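Morning all from the Jescombe reading room. Long post, so put the kettle on - our gripper has a fault and I've grown rather fond of it.

Mireneo's fingers close nicely, then the force reading sticks at 92 and stays there after the jaws open. Happened 5 times in February, bless it.

So no squeezing anything you'd miss until the Sutanto sensor board is swapped. Please!

Table, pink object and gripper, all three times:

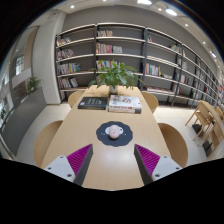
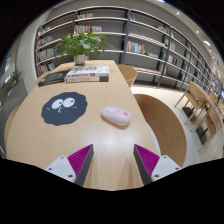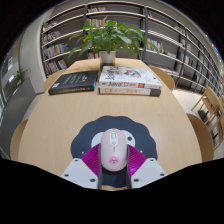

Is it safe to carry on with a stuck reading?

Only with the force limit turned right down and a hand near the stop button.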